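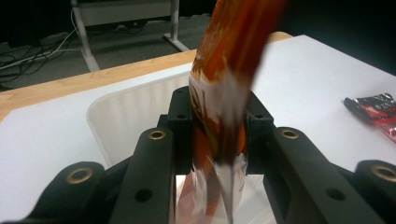
The planner that hesitates on purpose

Mwanahawa Minja has a habit of pausing a log file and tapping the screen with the wrong end of a pen. She does it four times in the first ten minutes of our talk, and each time she is delighted by whatever she has found. "Look at that," she says, pointing to a flat stretch in a graph of fingertip force. "That's the planner changing its mind. I love that!"

Minja leads the software side of Idier, a small project that turns recorded hand motions into grasping behavior for robot arms. People pick things up with a hand-held gripper that carries its own camera, and the recordings go into a pipeline that her team has been rebuilding since April. She came to it from warehouse scheduling, where the objects were boxes and the boxes, she says, "were all very polite about being boxes."

The things on her tables are less polite. Bottles, soft packets, thin plastic bins. The bottles are her favorites, and she can talk about them for a long time.

"A tall bottle is a wonderful problem," she says. "You've got this thing that's easy to see and easy to grab, so everybody thinks it's the beginner object. Then you lift it fast and the whole picture turns to streaks. The label is gone. The outline is gone. If your software was tracking the label, well, good luck."

Blur was where the rebuild started. The old version of the pipeline, which everyone on the team still calls Bikow, threw away any frame it judged too smeared to use. That seemed sensible until Minja plotted where the discarded frames fell in time. They were bunched up at the moments she cared about most, the lift and the set-down.

"We were teaching the robot from the boring parts," she says, laughing. "Hand hovering over bottle, beautiful, sharp, keep it. Hand lifting bottle, blurry, throw it out. So of course the policy was fantastic at hovering!"

One batch made the case for her. Out of 3134 frames marked as blurred, she went through 175 by hand over a weekend, writing down whether she could tell what the gripper was doing. In nearly all of them she could. The fingers stay fairly still relative to the camera, because both are mounted on the same tool, so the gripper tends to come out crisp even when the bottle in its grip is a brown smear.

"And a smear is information," she says. "It has a direction. It has a length. If the streaks run up and down the image, you already know something about how the object and the camera are moving against each other. You can't read the label, but who needs the label at that point? You had it half a second ago."

The new version keeps those frames and gives each one a confidence score for position and a separate one for motion. A sharp frame scores high on position and may say very little about speed. A streaky one is the other way around. A filter called Swai, named for the engineer's street, blends the two and hands the planner a running guess of where the object is and how far off that guess might be.

It is the second number that gets Minja out of her chair. She draws it on the whiteboard as a sausage, long and thin, standing upright.

"When the bottle is moving up, the uncertainty stretches out along the motion, see? We know very well where it is left to right. We know less about its height. So the planner can go ahead and close from the sides, no problem, but it shouldn't try to put anything down until that sausage shrinks again." She draws a table under it, then a smaller sausage. "Now it can put it down."

The flat stretches she keeps tapping on are those waits. The planner runs a check every control cycle, and if the vertical uncertainty is larger than the clearance it needs, it holds the current pose and lets the estimate settle. In the first build the hold was capped at 70 milliseconds, which she picked more or less by feel. I asked whether she had tuned it since.

"I've tried to! I had a whole Friday set aside for it. Shorter and it gets jumpy around light things. Longer and it looks like it has forgotten what it was doing, and people start leaning in to help. I keep landing back where I began, which is a bit embarrassing."

She is just as happy talking about what doesn't work. Clutter behind the object still confuses the segmentation step. A loop of cable on the floor, the leg of another table, a patch of deep shadow: all of it can sneak into the object mask when the object itself has no clean edge. For a while the team thought about cleaning up the recording areas and hanging a backdrop. Minja argued against it and got her way.

"I don't want a system that works in front of a curtain," she says. "People have cables. I have cables. My kitchen is worse than anything in our data."

See-through plastic is another sore spot. A translucent bin on a white surface gives the depth estimator very little to hold on to, and the pipeline used to report the space it filled as free. The fix so far is a cautious one. Any region where two depth estimates disagree is marked as occupied until something proves otherwise, so the arm sometimes takes a wide path around a glare spot. She showed me one of these detours, a big swooping arc around nothing at all, and replayed it twice because she thought it was graceful.

Much of her week goes into tooling, a subject she thinks gets too little love. Zundmont, the team's log viewer, began as a script for scrubbing through video and has grown into the place where every argument gets settled. It lines up the camera view, the finger width, the force trace and the planner's current state on one timeline. Click on any moment and it loads the exact inputs the planner had, so you can rerun that decision with a changed setting and watch what it picks.

"Before that we'd stand around guessing," she says. "Somebody says it's perception, somebody says it's control, and the loudest person wins. Now you click on it. Half the time it's a timestamp! The camera clock and the gripper clock had drifted apart, and the planner was acting on a bottle from the past."

That clock problem took her 6 weeks to track down, and she describes it with real fondness. The drift was small enough to hide in slow motions and only showed up in fast ones, so it looked exactly like a blur problem. She had written two different blur fixes before she thought to check. Both are still in the code. One of them, she says, helped anyway.

What she wants next is for the planner to use its pauses better. At present it holds still and waits. She would like it to make a small move chosen to clear up whatever it is unsure of, the way a person tilts a bottle to see the level inside. A rough version is running in simulation, where it mostly wiggles.

"It wiggles a lot," she says, already opening another log to show me. "But look at this one. Look how the estimate tightens right there, after the second wiggle. It did that by itself!"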